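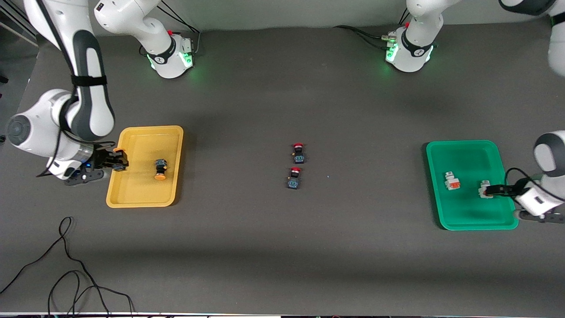
Two of the trays, yellow and green, with a few push buttons to sort.

Casetico shallow sorting trays: a long-term review
October 8, 2026
By the Ilcombe workbench pages

I bought my first pair of these last December, when I had finally got fed up with keeping push buttons in old margarine tubs. I rebuild control boxes for model railways and the odd pub quiz buzzer (a hobby that has rather run away with me), so I get through a surprising number of small parts, and I do like to see what I've got.

The Casetico is a very plain thing. It's a shallow plastic tray, rectangular, with rounded corners and a raised rim, and I can't tell you how much I've come to love those corners! On my old Oprea drawers the corners were square and a small washer would wedge itself in there and stay put until I went after it with a cocktail stick. With these you just sweep a finger round and up it comes.

The colours are what sold me, though. I keep yellow for buttons I've tested and green for the ones still waiting, and after a week or two I had stopped thinking about it. They show up beautifully on a dark grey bench top as well, so I'm not forever putting my elbow in one.

Now for the grumbles. They're light, and an empty one will skate about if you catch the rim with your sleeve. I put four little felt pads under each of mine, which helped. There is no lid either, and I do wish there were, as I end up laying a tea towel over the lot when I go in for supper. The Bolent version has a clip-on cover, but it's a deeper tray and I found myself fishing about in it, so I gave mine to the shed for screws.

I weighed out some 510 grams of mixed switches into one to see if it would bow when lifted by the ends, and it gave a little in the middle but nothing spilled. I wouldn't carry more than that up a flight of stairs.

I've since bought another pair, and I'd happily buy them again, lid or no lid. Four and a half stars from me.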